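Flato Refurbishing Handbook
Part 4: Fitting the processor, memory and cards

Applies to: Burkora 2000 tower, green board, supplied without processor
Last revised: 2025-03-07

Before you start

The leaflet that comes with the Burkora 2000 says the whole job takes ten minutes and needs no experience. Allow 40 the first time. The leaflet also says that everything "clicks into place", and some of it does, but the processor should never click and the power plugs sometimes don't when they should.

You will need a crosshead screwdriver, a torch, a clean cloth, thermal paste and somewhere flat to lay the tower on its side. An earthing strap is worth wearing. I have heard plenty of people say they never bother with one and have never killed a board. They may be right, but I don't know how they would tell, as a board can be hurt without dying on the spot.

Caution: Unplug the mains lead at the wall and hold the power button in for a few seconds before you put your hands inside. Switching off at the back of the power supply is not enough.

4.1 Checking the socket

The processor goes in the metal frame with the long lever along one side. On this board the contacts are in the socket and the processor has flat pads underneath. If you are used to older chips with legs, forget the habits you learned on those. A bent contact is far harder to put right than a bent leg.

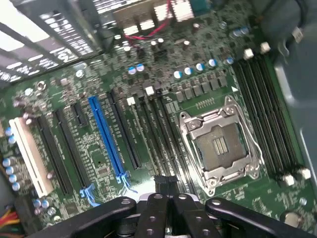 Egan

1. Leave the lever closed until you have the new processor within reach, still in its tray.

2. Press the lever down slightly, ease it out from under its catch and let it rise under control. Do not let it spring up.

3. Lift the metal frame. Shine the torch across the contacts from two directions. An even field of contacts gives an even shine. Any patch that catches the light differently needs a closer look before you go on.

4. If you find dust, leave the cloth out of it. Use a hand blower from well above. Sellers will tell you tinned air is harmless. Held at the wrong angle it spits liquid, so I keep mine for keyboards.

Note: Second-hand boards are often listed as "tested, working". Ask what they were tested with. If the answer is vague, treat the socket as unchecked.

4.2 Fitting the processor

1. Look for the small white triangle printed on the board near the corner of the socket. Match it to the marked corner of the processor, then check the notches as well. Do not rely on the triangle by itself.

2. Hold the processor by its edges and lower it straight down. Let go only when it is resting in place. It needs no pressing, sliding or wiggling.

3. Close the frame and bring the lever down. It will feel stiffer than you want it to. Firm resistance that builds steadily is normal. If it stops dead, open it up and look again.

4. Spread a thin layer of thermal paste and fit the cooler. There are long arguments to be had about whether a pea, a line or a cross is the right shape. I have tried all three in the Burkora and could not measure a difference worth writing down.

Caution: Do not run the tower with the cooler off, even "just to see if it starts".

4.3 Fitting the memory

There are four black memory slots running along one side of the socket, with white clips at both ends. Open both clips on each slot you mean to use.

1. Line up the notch in the module with the ridge in the slot. If it will not line up, turn the module round. If it still will not, you have been sold the wrong type, whatever the packet says.

2. Push down on both ends together until the clips close by themselves. Closing a clip with your finger proves nothing about whether the module is home.

3. Start with the smallest arrangement given in the board's own booklet and add the rest once the machine has started properly.

Note: The Celleck memory kits sold alongside this tower promise a "noticeable boost". Buy on type and size, and ignore the coloured heat spreaders. Tall ones can foul the cooler, and the listing rarely gives the height.

4.4 Cards and power

The graphics card goes in the bright blue slot. It is the easiest one to find, and the colour has no other virtue that I know of. The white slot at the far end is for old-style PCI cards and will not take anything newer.

1. Undo the blue thumb screw for the cover that lines up with your slot, and take the cover out. Keep it. You will want it if the card is ever removed.

2. Tuck any loose wires clear of the slot before the card goes in. They are much harder to shift afterwards.

3. Open the small blue latch at the end of the slot. Lower the card with its metal bracket going into the gap at the back of the case, then press evenly along the top edge.

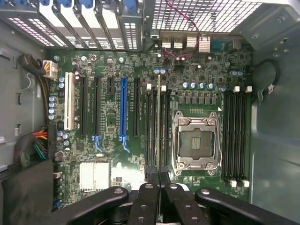 4. Refit the thumb screw finger tight. A card that needs the screw to pull it level is not seated, so take it out and start again.

5. Check every power plug on the board by pushing it home, including the ones you have not touched. The leaflet calls them "factory secured". I have found two half out on towers fresh from the box.

6. If your graphics card has its own power socket, use it. A card may light up and spin its fan without that lead and still show no picture.

4.5 First start

Leave the side panel off but keep your hands and sleeves out. Connect a screen, a keyboard and the mains lead, and press the power button once.

If the screen stays blank, wait two minutes before deciding anything. A board with new memory can be slow the first time. After that, switch off, unplug and work back through 4.3 with a single module fitted.

If error 102 appears, the leaflet says to return the tower. Try reseating the memory first. Every case of it I had last November went away once the modules were pushed in properly, and I would not pay return postage until you have tried the same.

If the fans start and stop over and over, suspect a power plug before you suspect the board.

Once it has started cleanly three times from cold, refit the side panel. Extra 120 mm fans are covered in Part 6, along with my doubts about them.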